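4.3 Setting up the match clock

The Prornell scoreboard controller runs the match clock for one pitch. Complete section 4.2 (pairing) before you start.

1. Switch on the controller and wait for the green light.
2. Press MENU and select CLOCK.
3. Enter the length of each half. The Clurkau youth preset loads shorter halves.
4. Set the half-time break to 10 minutes, or to the value in your league rules.
5. Press SAVE. The board shows 00:00.

Note: The clock counts up by default. To count down, select MODE before step 3.
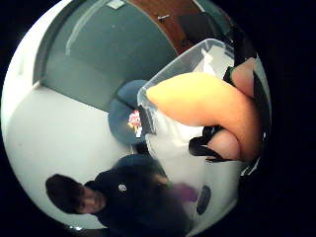
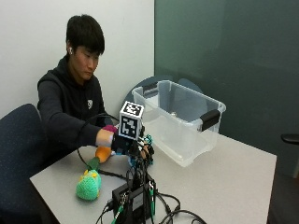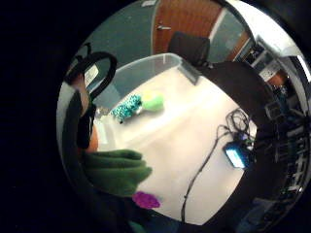

Prornell Scoreboard Guide, Issue 4, page 17

6. Enter the team names. Names longer than the display will scroll.
7. At kickoff, press START. Press START again to stop the clock.
8. To add stoppage time, hold PLUS until the added minutes flash, then release.

Caution: Do not press RESET during play. The score and the clock are both cleared and cannot be restored.

Caution: Keep the controller within 100 meters of the board. With the Zullen antenna fitted, the limit is 200 meters.

Note: The log holds 400 events, including goals, cards and substitutions. When it is full, the oldest event is overwritten. Export the log after each match (section 4.5).

If the board and controller show different times, repeat step 5 before the next half.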